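How to compare two hand-held grippers before you commit to one

3/18/18
Posted by the Mollgate bench blog
163 shares | 12 comments

You need both grippers, one operator and most of an afternoon. The method below is the one we use at Mollgate when a new hand-held unit comes in and somebody has to decide whether it replaces the old one. 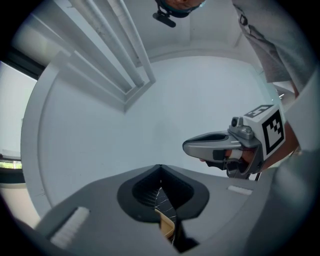 Most of the trouble in a comparison comes from changing two things at once. If the new gripper arrives with a new camera and new finger pads, and you test it against your old gripper with the old camera and the old pads, you will get a result and have no idea what caused it. Fit the same camera to both if the mounts allow. If they don't, test the camera separately first and write the differences down.

Our last run put the Fabbri hand-held against the Plirnora, both with curved fingers and both with marker tracking. I'll use those two where a concrete case helps.

What you need

- Both grippers, with fresh finger pads
- One wide-angle camera for each gripper, same model, same firmware
- Marker cubes, printed from the same sheet
- A set of test objects you will still have in a year
- A set of callipers and a spring scale
- A controller or laptop that can log both units to the same clock

For test objects, pick things that differ in stiffness and surface. Ours are a steel bolt, a foam block, a folded tea towel, a plastic cup, a rubber ball and a paperback. Keep them in a labelled tub. Once people start borrowing from the tub your old numbers stop meaning much.

Step 1: Check the fingers

Close each gripper slowly with nothing in it and look at where the tips meet. They should touch along the pad and not at one corner. On curved fingers this is easy to misjudge from above, so hold a strip of paper between the tips and pull. If it slides out on one side and holds on the other, the finger is twisted or the screws are uneven.

Open and close the gripper 20 times. Measure the opening at full travel at the start and again at the end. Any change bigger than half a millimetre means something is loose. Fix that first.

Step 2: Set the cameras

Focus at the fingertips, then lock it. Lock exposure as well. A wide lens on a hand-held gripper spends a lot of its time looking at ceilings and windows, and auto exposure will pull the image dark every time a window comes into view. We run a fixed exposure set for the bench and accept that windows will be white.

Check how much of the gripper's own body the camera sees. A bit is useful because it gives you a fixed reference. Too much and you are recording a lot of grey plastic. The Plirnora's camera sits further back, which costs it some of the work area but makes the finger position easier to read off.

Step 3: Mount and check the markers

The cube has to be rigid. Push it with a thumb; if it moves at all, take it off and start again. Double-sided tape is fine for a demo and no good for a comparison. We had one whole session in August ruined by tape that softened in the heat, and it took two days to work out why the tracks were drifting.

Next, record a short clip of one gripper from the other's camera while the operator turns it slowly through the angles used in normal work. Count the images in which the marker is detected. In our last check the Fabbri's cube was picked up in 1513 images out of a longer clip and the Plirnora's in 888 from a clip of the same length. The cubes were identical. The Plirnora's handle puts the wrist at a different angle, and the cube ended up facing away from the other camera more of the time. Rotating the mount a quarter turn got most of that back.

Do this check with sleeves down if that is how your operators work. Loose cuffs cover markers.

Step 4: Run the grasps

Use the same operator for both grippers. Do the objects in a fixed order with the first gripper, swap, then repeat in the same order. On the second round start with the other gripper, so tired hands don't all land on one unit.

For each grasp:

1. Start with the fingers fully open, tip level with the edge of the bench.
2. Close on the object and lift it 20 centimetres.
3. Hold for five seconds.
4. Tilt the wrist to 45 degrees and back.
5. Put it down on the mark.

Score it as held, slipped or dropped. Slipped means it moved in the fingers but stayed in them. Don't add more categories. We tried seven once and no two operators agreed on any of them.

Our full set is 512 grasps, split evenly between the two grippers. You can do fewer, but with a very small set one bad run with the tea towel will decide the whole thing.

Step 5: Ask about the handle

Numbers won't tell you that a trigger pinches. After each round, have the operator write down where it hurts, if anywhere, and whether they changed their grip partway through. If someone tapes a finger or shifts their hand to avoid an edge, note it against that gripper — it will matter a good deal more over a full day than over one afternoon.

Weigh both units with the camera, marker and cable attached. Bare weights from the data sheet are not much use.

Step 6: Check the logs

Play both logs side by side before you pack up. Look for gaps in the tracking, clock drift between the two units and any stretch where the finger opening reads as a flat line. A flat line during a grasp usually means a cable has come out of its clip.

Save the raw files, the scores and a note of the firmware versions in one folder. Ours go on the Zivatstead server under the date and the two gripper names. If you swap pads later, rerun steps 1 and 4 only.

12 comments | Share this page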